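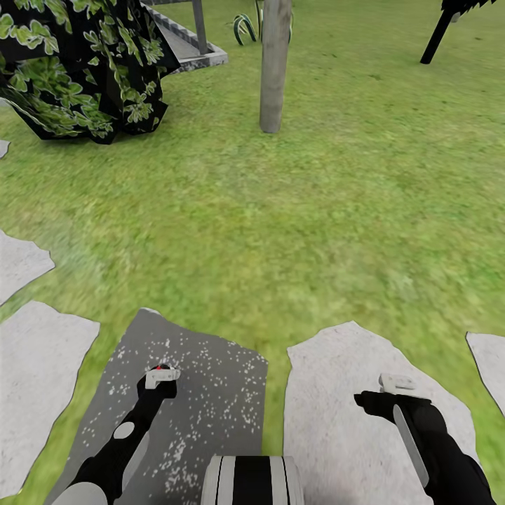
Yuzhen Han

28/07/2018

My mum's answer to muddy floors was to shout. Mine is a bit quieter, but I've picked up a few tricks over the years for keeping the garden in the garden, and as three of you wrote in after the last page asking about doormats, I'll put them all down together.

Start with the mats, then. You want 2 of them, a rough one outside the back door and a soft washable one inside, and the inside one should be long enough that you take a couple of proper steps on it. Ours is from Rillitz and it's been through the machine more times than I can count. Cold wash, hardly any powder, no softener (softener makes the pile go slick and then it won't pick up a thing). Dry it over the banister and not on the radiator or the rubber back cracks.

If you've got grass clippings stuck to everything, leave them alone! I know it's tempting to wipe them up while they're fresh, but damp clippings smear green all over a pale floor. Let them dry, then sweep. For the green marks you've already made, a dab of washing-up liquid on a damp cloth, left for a minute, then rinsed.

Mud is the same story. Let it dry right out, crumble it off with a stiff brush, hoover the dust. My brother-in-law Weidong Su swears by doing his boots with an old butter knife, and he's welcome to it, but I've gouged a sole that way and gone back to the brush.

Stepping stones get slippery with algae if they don't see much sun. I scrub mine in October with hot water, a handful of washing soda and a yard broom, and rinse well so that it doesn't sit on the lawn. Pick a dry spell and give it 48 hours before you trust it in smooth soles. If a stone rocks, lift it, pack some sharp sand underneath and drop it back so the top sits just lower than the grass. Then the mower goes straight over.

Now, bare concrete and stone floors, which I get asked about a lot for utility rooms and garages. Please don't use vinegar on them. I did it for a whole year in our old place and the finish went chalky by the sink. Warm water and a small squirt of something neutral is plenty. I use the Skonik floor soap, one capful to a bucket, and change the water when it goes grey. Oil spots want cat litter: tip it on, grind it in with your heel, leave it overnight and sweep it up in the morning. An old spot may need a second go.
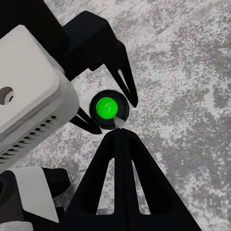 Mottled grey and white, a forgiving sort of floor colour.

If your concrete has never been sealed it'll shed dust for ever, however often you sweep. A tin of sealer sorts that out. Two thin coats beat one thick one, windows open, and start in the corner furthest from the door (yes, I've done it the other way round, and I climbed out over the freezer).

One last thing on brooms. Hang them up! A broom stood on its bristles ends up with a permanent bend and pushes the dirt sideways. A nail and a loop of string will do.

Next time I'm doing window frames, so send me your mould questions.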